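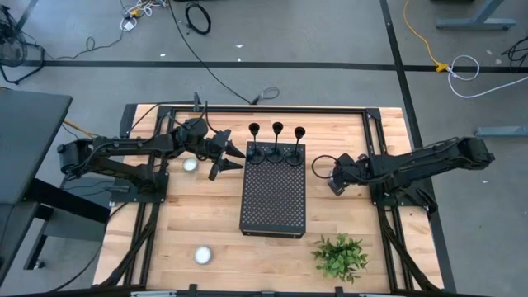
Does a Shelf Really Make More Room?

Ads for kitchen racks like to say "double your space!" Should you believe them? Let's check before anyone spends their allowance.

Take a low metal rack, the kind with legs and a top full of small holes. Put it on a table. Did the table grow? No. You still have the same table. What you have now is a second floor, like an upstairs in a house. You can set candle holders or bowls on top and slide other things underneath.

So is it double? Try it with math. Say the top of a rack is 39 inches around the edge. That tells you nothing about how tall it is! If the space below is too low for your cereal box, the cereal box has to live somewhere else.
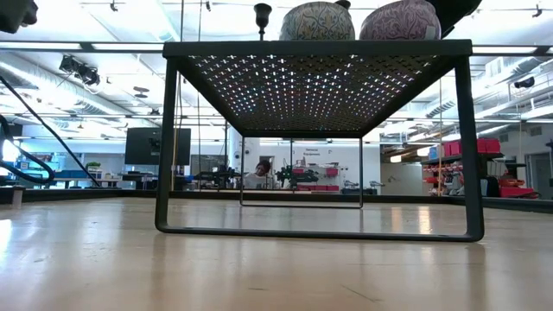

Bowls are tricky too. A round bowl wastes the corners around it, and a tall candle holder with a thin stem may tip if somebody bumps the rack. We don't think "more room" counts if you're scared to touch it.

And the holes? Some sellers say they "let your dishes breathe." Dishes don't breathe. Holes do let light and air through, and they leave less metal to carry. They also let crumbs fall on whatever is below.

Test it yourself. Ask a grown-up for a rack and 2 bowls. Measure under the top with a ruler. Then measure the bowls. Will one fit below? Guess first, and write your guess down so you can't change it later.

More from Aselach Kids
Do Big Boxes Hold More Cereal?
Is a Heavy Spoon a Better Spoon?
Why Lids Go Missing

Copyright Aselach | Contact us | Back to top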